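Minutes > Stores > Aradside

We use cookies to keep this site working. Accept

Aradside stores meeting, June 10, 2019

1. Racking
Wire-mesh panels stay on the upper shelf in their film. Zerouali wants the next 13 by the end of the month. The loose white cables are to be tied back. 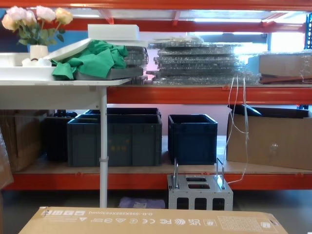
2. Table
Flowers stay. Green cloth to be folded - the tray under it is needed.

3. Clothes clips
Pastel clips stay together in the clear hanging basket. Dondska order of 200 agreed.
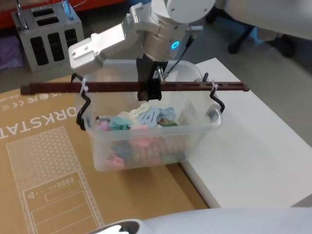

Item 3: clip basket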